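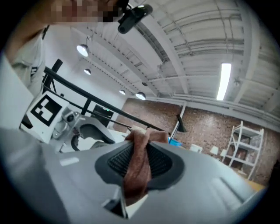

Does a stop order guarantee the price at which a trader leaves a position?

A stop order sets the price at which the order wakes up, and the trade is then filled at whatever price the market offers next. In a busy market the two prices are often the same or very close. In a thin market they can be far apart.

Figure 1. A hand gripping the ribbed pad of a light gray hand-held gripper.

4. Stop Orders and the Gap Between Trigger and Fill

4.1 What we set out to measure

The gap between the trigger price of a stop order and its fill price is usually called slippage, and we keep that word throughout this section. Slippage is old news to anyone who has traded for a living. What drew us in, and kept us happily busy for far longer than we had planned, is how little of it can be read from an ordinary account statement. Most retail platforms record the fill price. Many also record the stop price as it stood when the order was last changed. Very few keep the quote that set the order off, and without that quote a reader of the statement has to guess whether a poor fill came from a sudden move in the market or from a delay at the broker.

We were lucky with our source. The Skarkosora platform writes a separate line to its log each time a stop order wakes up, and that line carries the bid, the ask and the time of the quote that did it. We can put this line next to the fill and see the full path of the order. It is a lovely piece of record keeping, and we would be glad to see other platforms copy it.

4.2 The orders

Our sample holds 1081 stop orders, all of them placed through Canddale and all of them routed to the Filley exchange. Every order in the sample was triggered and filled in full. We left out orders that the trader canceled, orders that expired at the end of the session, and orders filled in pieces. Partial fills raise questions of their own (which of several prices should be compared with the trigger?) and we come back to them in Section 6.

The orders come from 2 kinds of account. The first is the standard account, in which Canddale holds the stop on its own server and sends a market order to Filley once the trigger is met. The second is the direct account, in which the stop rests at the exchange and Filley itself does the watching. Traders can pick either kind when they sign up, and the fee schedule is the same for both, so we do not have to worry that one group was chasing lower costs. There may well be other differences between the groups. People who choose a direct account tend to write longer answers on the sign-up form, for one thing, and we suspect they have read more about order handling.

Log times were matched against the Chiang price archive, an independent record of quotes and trades on Filley. The archive closes on December 24, 2020, and our sample ends with it. Where the platform log and the archive disagreed about the quote in force at the moment of the trigger, we used the archive. These cases turned out to be harmless: the disagreement was always in the displayed size and never in the price.

4.3 How slippage is counted

For a sell stop, slippage is the trigger price minus the fill price. For a buy stop, it is the fill price minus the trigger price. A positive number is therefore always bad for the trader and a negative number is always good. We state it in ticks, the smallest price step Filley allows, so that cheap and expensive contracts can be put side by side.

There is one wrinkle. Canddale lets the trader choose which side of the market a stop should watch. A sell stop may be triggered by the bid, by the ask or by the last trade, and the choice matters a great deal when the spread is wide. Suppose a trader is long and places a sell stop that watches the last trade. A single small trade at the stop price will set it off, even if the bid is already well below. The order then sells at the bid, and the statement shows a painful fill. Was that slippage? By our formula it was, and the trader surely felt it. Yet the market did not move at all between trigger and fill – the whole loss was the distance from the last trade to the bid, and that distance was there to be seen before anything happened.

For this reason we split slippage into two parts. The standing part is the distance between the trigger price and the best available price at the instant of the trigger. The moving part is whatever is left, and it belongs to the short stretch of time between the trigger and the fill. The split takes one subtraction, and we think it is the most useful thing in this section! Traders can do something about the standing part by changing a setting. The moving part is up to the market and to the speed of whoever is holding the order.

4.4 What the orders show

The standing part is the larger of the two for the typical order, in both kinds of account. We had expected the reverse. Our early notes are full of plans for measuring delay to a very fine grain, and most of those plans were dropped once we saw how much of the gap was already present when the order woke up. In quiet contracts with wide spreads, the moving part is very often zero. The price simply stays where it was, and the fill lands on it.

The picture changes in the first 30 minutes of the session. Spreads are wide then, quotes come and go quickly, and both parts of slippage grow together. An order triggered in this window in a standard account is typically filled 3 ticks away from its trigger. Orders resting at the exchange do better, and the benefit sits almost entirely in the moving part, just as one would hope if the advantage comes from being closer to the matching engine. Later in the day the two kinds of account are hard to tell apart.

We also looked for good surprises, meaning orders filled at a better price than the trigger. They do exist. Most of them are stops watching the last trade, set off by a print at the far edge of the spread, with the better quote still waiting behind it. A trader scanning a statement might well take these for errors in their favor. They are perfectly ordinary fills, and it was a pleasure to be able to trace each one back to its quote.

January deserves a word of its own. Several contracts on Filley roll over to a new delivery in that month, and volume drains out of the old contract before it has fully arrived in the new one. Stops left behind in the old contract meet a very thin book. The sample has too few of these orders for us to say anything firm about their average slippage, but the ones we have are among the worst in the whole set, and nearly all of the damage is in the standing part. A trader who looked at the spread before the roll would have had fair warning.

4.5 Limits of the data

Everything here comes from one broker and one exchange. Canddale sends its market orders straight on without holding them back to combine them, and a broker that bundles orders could show a much larger moving part. Filley is also a small venue. On a deep market the standing part should shrink, perhaps so far that the split we propose is no longer worth the trouble. We would love to see it tried.

A second limit is that we study only stops that were filled. Stop-limit orders, which refuse any fill beyond a set price, are missing from the sample by design. They trade the risk of a bad price for the risk of no fill at all, and comparing the two fairly calls for some way of pricing the position that the trader is still stuck with. The Skarkosora log does record stop-limit orders in the same generous detail, so the raw material is there.

Finally, the trigger setting is chosen by the trader, and choices of that kind are seldom random. Someone who watches the bid may also place stops farther away, or trade in calmer contracts. We compared orders within the same contract and the same part of the session wherever we could, and the ordering of the results held up – stops watching the side of the market they would trade against had the smallest standing part. Section 5 repeats the comparison using stops whose trigger setting was changed by the same trader while the position was still open.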